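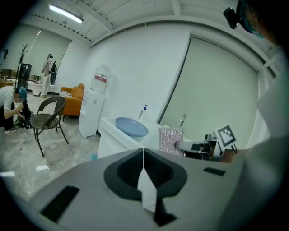
¿Cuánto aguanta la masa madre de centeno en la nevera sin refrescar? La de Kallar me ha durado tres semanas larguísimas y levantó igual, aunque con un olor a acetona que tiraba para atrás.

Cuaderno del obrador, noviembre, 7:40

Hoy tocaba el pan oscuro otra vez. Puse 463 g de harina integral, 200 de masa madre y el agua a ojo hasta que la cuchara se quedó de pie (ya sé, Kirsty, ya sé, hay que pesarla). La semilla remojada desde anoche - se me olvidó la sal, así que la eché al final y amasé otro rato.

El molde Skirberg se pega menos si lo engraso con manteca. Con aceite, un desastre: dejé media corteza dentro. La pieza salió en 782 g ya fría. ¡Preciosa por arriba, algo apelmazada abajo!

Pendiente: probar 20 minutos más de horno y pedirle a Kirstin Ogilvie su harina de Ağca, que chupa mucha más agua.

Archivado en: Cuaderno, Centeno, Pruebas

Comentarios (2)

Kirsty Ashby: ¡Pesa el agua! Y a mí abajo me pasaba lo mismo hasta que cambié la rejilla de altura.

Marga: ¿La manteca no le deja sabor?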